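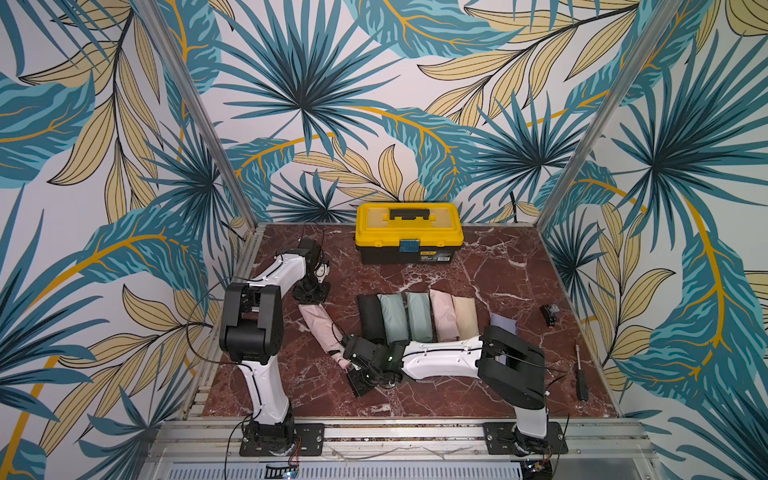 5 min read

Girkari Two-Arm Bench Kit: Frequently Asked Questions

Last updated: July

What does the kit include?

Two arms with two-finger grippers, the front mounting rail, slotted aluminum posts and side rails, one controller board per arm, cable clips, power supplies and a license for the Clisix control software. Tabletop, wall panels and a host computer are not included.

What work is it meant for?

Light handling at table height. Most current customers use it for cloth: folding, sorting by color, and lining up folded pieces in a row as on the bench at the top of this page. It also handles small boxes, tubes and hand tools within the payload limit.

What is the payload?

280 grams per arm with the forearm fully extended. A folded hand towel is well under this. Do not plan on lifting a closed toolbox, by its handle or otherwise. Two arms sharing one load is not a supported mode.

How thick can a folded piece be?

The standard fingers accept a bundle that compresses to 5 cm or less. Thicker pieces can be dragged but will not be gripped reliably. Feng wide fingers are sold separately and fit the same wrist with two screws.

Do the arms need to be the same distance apart on every bench?

No. Both bases mount to the front rail and can be moved before they are tightened. After any move, run the base calibration in Clisix again. Skipping it produces an offset that looks like a gripper fault – this is the most common support request we get.

Can the arms collide?

Yes. Their work areas overlap in the middle of the table. Clisix slows both arms when the planned paths come close and stops them if a joint meets resistance. The check covers the arms and the table surface only. It does not know about tools, boxes or anything else left on the tabletop unless you enter them as obstacles.

Does the tabletop material matter?

It must be flat and rigid. Patterned surfaces are acceptable for playback of recorded motions. If you use the optional vision module, test your own cloths against your own surface before relying on the results. Akua Agyeman keeps the vision test procedure and will send it on request.

What do the lights on the controller boards mean?

Steady: powered and connected. Slow blink: powered, no link to the host. Fast blink: stored fault. Read the fault in Clisix before cycling power, as cycling power clears it.

How should cables be routed?

Along the arm links in the supplied clips, with a free loop at each joint. The loop must be long enough for full joint travel and short enough not to touch the table. Check by moving the arm by hand, power off, through its whole range.

What maintenance is required?

Check the base bolts and finger screws every 14 days in regular use. Replace the finger pads when the surface is smooth to the touch. Joints are sealed and are not to be greased.

How long does a recorded motion stay accurate?

In our own bench test a folding routine was repeated 1,000 times without recalibration. Kojo Frimpong's write-up of that test, including the missed grips, is available to registered customers. Results with slippery fabrics were worse and are listed separately.

Can I buy one arm?

Yes, through Bunow only. A single arm can be upgraded to the full kit later – the rail is the same part.

Who handles repairs?

Iddrisu Amegashie for arms and grippers, Beathag Sutherland for software and licenses. Tickets received by 3 p.m. are read the same day. Include the serial number from the base and the Clisix log file.

Related
- Setting up the front rail
- Clisix: entering obstacles
- Feng wide fingers: fitting sheet
- Ordering a single arm through Bunow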